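Chapter 7
What Surveys About Dinner Can and Cannot Tell Us

Most of us have read that families who eat together raise happier children. The claim turns up in magazines and school newsletters, usually without a source. This chapter asks how anyone would know.
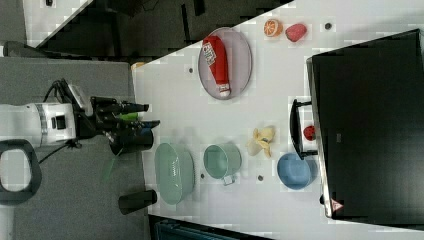

Department of Social Research Methods, Nerstead College

Start with the Rordale study, which is still quoted. It mailed a form to 407 households and asked how many shared meals they had in a normal week. Only 52 sent it back. We are told that those 52 "reflect the town." Do they? A parent who fills in a form about dinner may well be a parent who is proud of dinner.

Then there is the word "meal." The form never defined it. Toast eaten standing up could count, and so could ketchup on cold fries.

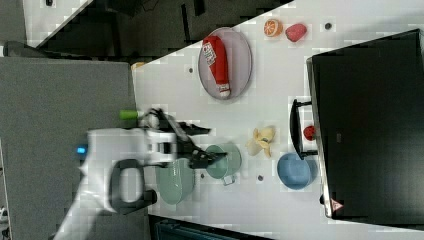 Gunther Lindemann objects that a vague question is still better than none, and that people in Rordale knew perfectly well what a meal was. Perhaps they did. But if two homes mean different things by the same word, adding up their answers gives a number with very little behind it.

The Schwerdtfeger follow-up tried to fix this with food diaries kept for 18 days. Diaries have their own trouble. People forget, then fill in a whole week at one sitting, and the bananas and salads pile up suspiciously. 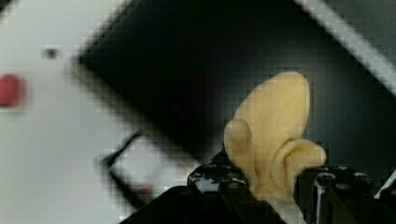

My mother wrote down what we should have eaten, one grown child from the Pludent interviews recalled, and we all let her. Keep that remark in mind as you work through Section 7.1, where we look at 40 diary pages and try to decide which of them we would trust.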